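Search this site Go

About Flikeck

Flikeck writes and maintains working rules for robot cells in small and mid-size shops. We do not build or sell robots. Our clients run arms that pick, sort, pack or test parts on tables shared with people, and they come to us for procedures that can be checked.

The company was started by Hedvika Kollár and Igor Charvát, who had both spent years commissioning cells at Dimitrov. Each site there kept its own notes on speed limits, resets and table condition, and the notes did not agree. The first Flikeck rule set was an attempt to merge them. It had 17 rules. The current edition, known as Brultance, has 18, grouped under access, tooling, work surface, motion and records.

What the rules cover

Access rules state who may enter the cell, in what mode, and who holds the key. Tooling rules cover grip force, finger wear and cable routing. Motion rules set approach height and contact speed for each task. Records must be legible to a person who was not on shift.

The work surface section is the one clients ask about most. A surface made of several panels is treated as several surfaces. Each panel is leveled and logged separately, and the joints between panels are mapped before any low-height motion is approved. A start check is made with the surface bare, at an oblique angle, from the wrist camera where one is fitted. Gaps and steps are recorded by position. No part may be placed across a joint unless the task sheet allows it.

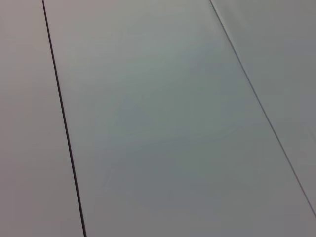 Declan Kerslake objected in the August review that mapping every joint takes too long on a table that gets moved often, and asked for a shorter check when only the legs have been adjusted. The request was accepted in part. A leg adjustment now calls for a level reading on each panel and a repeat of the joint map only if a reading is out of limits.

How we work

A site review takes 3 days. The first is spent watching the cell in normal use, with no changes made. Findings are graded and returned in writing, each with the rule number, the observed condition and the correction required. A cell with 5 or more open findings is not signed off. Repeat reviews are done by a different reviewer.

Boris Danko leads site reviews. Zuzana Hrubý edits the rule set and answers questions on wording. Proposed changes are tried at Wokow, our test shop, before they are published to clients.

Contact | Rule set requests | Careers
© Flikeck. All rights reserved.
Back to top
Shares 3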